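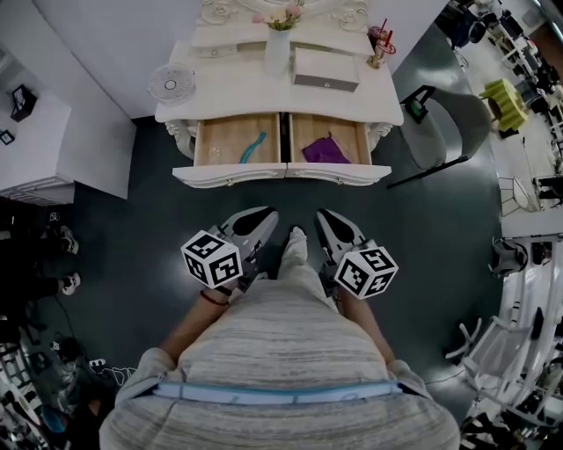
Hand-held grippers with their marker cubes at the desk station, both drawers open. Wunulmont.

Mar 10, 2018
By Hajar Samir
7 min read

Rernach has put its desk station at Wunulmont back into full use after a rebuild of the hand-held grippers and a rewrite of the service sheet that goes with them. The station is used to record how people do small household jobs with a gripper in each hand. The recordings are then used to train the arms the company runs in the next bay. The arms were left alone in this round of work. All of the changes are to the grippers, the marker cubes, the camera and the furniture.

The fault that led to the rebuild was slow to show itself. Each gripper carries a white cube on its outer side, printed with black square patterns. Software finds the patterns in the camera image and works out from them where the gripper is and which way it is turned. On the left gripper the answer had drifted. Recordings would play back cleanly, with smooth paths and no gaps, but the arm that followed them closed its fingers 7 mm to one side of the object. On a folded towel that hardly matters. On a comb lying in a drawer it means a miss.

The team first blamed the camera and recalibrated it, then did it again with a larger target. The offset stayed. It was found in the end with a steel rule and a surface plate. The cube bracket on the left gripper had been fixed with two screws into bare plastic, and the holes had worn oval. Under a light knock the bracket rocked and settled in a new position, where it held well enough to pass a push with the thumb.

Both grippers now have brass inserts in the body and a locating pin beside the screws, so that a bracket can go back in only one position. Lahlou, which makes the Stuno gripper kit the station is built on, supplied the pins and revised the drawing. Older kits can be drilled to take the new parts. Rernach did its own in the workshop, using a jig made from scrap, and has kept the jig.

The cubes were changed as well. The earlier ones were covered with printed paper labels, which lifted at the corners and picked up a shine from handling. A shiny label under a ceiling light reads as a blank patch, and the tracker drops that face. The new faces are printed directly on matt sheet and bonded flat, with a plain white margin left around every pattern. The margin matters to the tracker as much as the pattern does, and the service sheet tells staff to replace any cube with a mark in it, including pen and tape residue.

The order of work for fitting a cube now reads as follows. Clean the bracket seat with a dry cloth. Set the pin. Bring both screws down finger tight, then tighten them in turn with the preset driver. Place the gripper in the nest on the surface plate with its fingers closed on the gauge block. Record for 11 seconds without touching it. The software reports the position of the fingertips from the cube, and the result is compared with the known position of the block. If the difference is more than 2 mm the cube comes off and the job starts again at the first step. Staff are not to correct the figure in software. The old practice of typing in an offset to bring the reading back to zero was how the loose bracket stayed hidden for as long as it did.

Left and right cubes carry different patterns and must not be swapped. A swapped pair will still track, and the recording will look normal until it is played back, with the left hand doing the work of the right. The brackets are now marked L and R on the inside face, where the marking is out of the camera's view.

The finger pads are the other wearing part. They are black and curved, and they point forward from the grey body so that the user can bring the tips together in front of the waist or reach down into a drawer. Pads harden with use and with skin oil. A hardened pad lets cloth slip, and the user makes up for it by squeezing more, which shows in the data as a grip width that the arm then copies. The sheet calls for pads to be wiped with a damp cloth at the end of a session and changed as a pair. Changing one alone leaves the closing point off centre.

A new pad also changes the closed position slightly, so the gauge block check is repeated after a pad change. This step was missing from the previous sheet. It adds a few minutes and the team has allowed for it in the booking times.

The camera sits at head height and looks down past the hands to the work. Its mount was sound and has been kept. What has changed is the way it is set before a session. The user stands at the desk with elbows bent and both grippers forward, and the view is adjusted until each cube shows in full with room outside it. The user then reaches to the back of the desk, down into each drawer and out to both sides. If a cube leaves the picture in any of those positions the camera is tipped and the test is run again. Previously the view was set with the hands at rest, and the low reaches were the ones most often lost.

Exposure is fixed by hand at the same time. The desk is white, its surround is white and the floor is dark and glossy, so automatic exposure shifts as the user turns. When it shifts, the black squares on the cubes wash out or the white between them goes grey. A fixed setting keeps the patterns readable over the desk, and the floor is allowed to come out darker than it looks to the eye.

The furniture is treated as part of the cell. The main piece is a white desk with carved legs and a drawer on each side, and its small round knobs have turned out to be a fair test of the grippers. A knob gives the pads little to hold. If the gripper is brought in at an angle it slides off before the drawer has moved. The right drawer had been stiff, and users had taken to pulling it with a jerk that shook the bracket. The runners have been cleaned and waxed, and both drawers now go through the same check before recording: out to the stop, in to the face, with one gripper and no help from the other.

Items go into the drawers loose. A comb and a cloth are among those in use. The comb is set at an angle, and users are asked to pick it up as they find it. The cloth is left crumpled, as it would be at home. The desktop keeps its ordinary clutter, including a vase of pink flowers, a small fan and a cup with straws. Light things of this kind are a hazard to the schedule more than to the equipment, and the sheet asks for them to be put back on their places after a knock before the next take begins.

Cables gave some trouble. Power strips now stay at the edge of the work area, and the route between the desk and the side furniture is checked on foot before the user picks up the grippers. With a gripper in each hand a person has no easy way to catch hold of anything, and looks at the desk instead of the floor.

A second person is on hand during sessions to start and stop the recording and to watch the tracking display. That job has been given a short list of its own. If either cube is lost for more than a moment the take is marked, and if the same cube is lost in two takes running the session stops and the gripper goes back on the surface plate. Under the old arrangement the decision was left to whoever was recording, and most chose to carry on.

The plate check is now done at the start of the day, after a pad or cube is changed, and after any drop, however small. It is also done once the last take is finished. The closing check was added so that a bad reading can be traced to a single day of recordings. Before this, a fault found on the plate put everything since the last check in doubt, and 35 hours of left-hand data had to be set aside when the worn bracket came to light. The right-hand tracks from the same takes are sound and have been kept for single-hand jobs.

Some of the set-aside material may yet be recovered. The offset was steady for long stretches between knocks, and where a gripper can be seen touching a fixed point, such as a drawer knob, the error can be measured from the images. Rernach has one person working through the files. Takes with no fixed contact in them will be deleted.

Spare cubes, pads and pins are held in a tray at the plate, and used parts are bagged with a dated tag. The service sheet is fixed to the cabinet door beside the station. Lahlou is expected to include the locating pin as standard in Stuno kits from September, and Rernach will send its bracket measurements to the maker before then.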